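Plikport Draught Strip — self-adhesive brush seal for doors and sash windows

£26 per 30 metre roll, white or brown. Trade boxes by arrangement.

I've been selling draught strip from this shop long enough to have opinions about it, and the Plikport is the one I've got on my own back door. It's a short, dense brush on a sticky backing, and you run it along the edge of the door so the bristles just kiss the frame. We stocked the foam sort from Gashaw for years and I still like it for loft hatches (cheap, soft, very forgiving), but on anything that opens and shuts all day it squashes flat by spring and you're back where you started.

What you get

One roll, a little card of spare adhesive tabs and a folded sheet of instructions. The sheet is fine apart from step four, which has been translated by somebody in a hurry. Ignore it and read mine below!

Sizes and codes

The pile comes in two heights. Low pile is code 747 L and suits most modern doors. High pile is 747 H and it's for old sashes and anything that's dropped on its hinges. If you can slide a pound coin into the gap, go high. Wubit Gebretsadik on our trade counter will happily cut you a short sample of each and pop it in the post, just ask her.

Fitting it

Wipe the frame down with sugar soap and let it dry properly, overnight if you can. Cut each length with sharp scissors, backing paper still on. Start at the top corner and peel as you go — don't take all the paper off at once or it'll stick to your jumper, your hair and itself. Press hard with your thumb the whole way down. Then leave the door shut for an evening.

It can come off again if you warm it with a hairdryer. Any gum left on the paintwork shifts with Drakoter citrus cleaner, which we also sell. 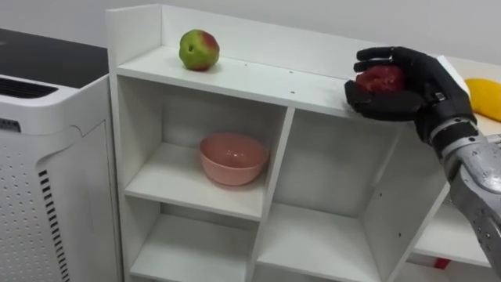
Delivery and returns

Orders placed before 2pm go out the same day, Sunday excepted. Unopened rolls can come back within 30 days. Opened ones I can't take, sorry, the backing picks up fluff the minute it's out of the bag.

Bigger jobs

Preravau lettings bought 2000 metres off us in April for a row of terraces, so yes, we can do quantity. Ring and ask for Fuad Yilma, he does the pricing on anything over ten rolls and he'll tell you if you're ordering too much. Brown high pile is out of stock until the next pallet arrives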